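Jidgate household waste survey, README

Last updated Jul 22, 2023

Read this before you quote anything from the files. The survey asked 2918 households in Jidgate and Drerenon what they throw out, what they recycle, and how sure they are about which is which. People answered about themselves, from memory, and I would treat the answers with the same trust I give to people telling a dentist how often they floss.

The main table has one row per household. Columns starting with "say_" are what the person claimed. Columns starting with "bin_" come from the bin checks, which covered only 60 homes, all of them in Drerenon. The gap between the two sets is large for food scraps and plastic film. Nearly every report that cites this survey uses the "say_" columns and doesn't mention the others.

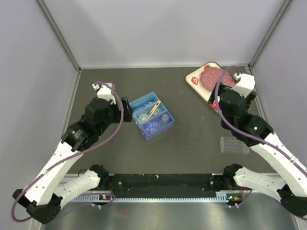 Known problems

The December round went out during the holidays. Response was poor and the amounts of packaging look high. Earlier users averaged it in with everything else, and I wouldn't.

Question 11 changed wording partway through. "Do you rinse containers?" became "Do you usually rinse containers?" and the yes answers jumped. I doubt that anyone's habits changed.

Weights were made by Proser using the Căpraru method. The notes we got with them are thin, and I could not reproduce the weights for roughly 5 percent of rows. Use the raw counts if you can stand it.

Missing values

Blank means the question was skipped. A zero is supposed to mean none, but one batch was typed in with zeros for blanks. Those rows have batch = 5.

Use

Free to use with credit. Please don't rank the two towns against each other with this. The samples were drawn differently and the table can't support it.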